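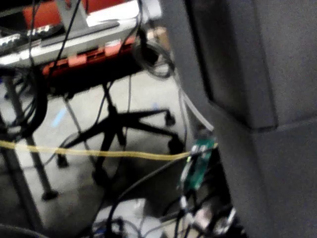 The student robotics club at the Galbraith technical college has moved its work into the second workshop for the rest of July, and the members are preparing their arm for the Vekel Student Challenge. The competition asks each team to build a machine which can pick up small parts from a tray and sort them without human help. Most of the present work is wiring. The yellow cable now goes to the small green circuit board near the gripper, and many other cables still lie by it with small connectors.

"The mechanical side was ready in spring, and we were maybe too proud of it," said Mhairi Buchanan, the captain of the team. "Then we started to test for longer time and the signal was lost again and again. So we took out the old harness and we are making a new one."

The team has seven students, from first year to third year. Their arm is named Pratitz. In the last long test it made 200 pick movements, and it dropped 40 parts. For the final, the rules permit much fewer drops, and the test will be longer.

Trygve Backlund, who teaches electronics and leads the club, told us that he does not repair anything for the students. He checks their drawings before the power is switched on. Rory Strachan, a second-year student, is writing the program which decides how strongly the gripper must close. He has collected almost 2,000 measurements for this and keeps them in a shared notebook, where the other members can add their remarks.

The local firm Zillus has given the club connectors and a power supply. The club is still looking for a second camera, and also for a van to bring the arm to the final.

The workshop is open to visitors in the evening from 6 p.m. until 8 p.m. Students of other departments who wish to join can speak with Marcelle Le Goff at the college office. Previous experience with robots is not required.

Contact the newsroom | © Galbraith College News | Back to top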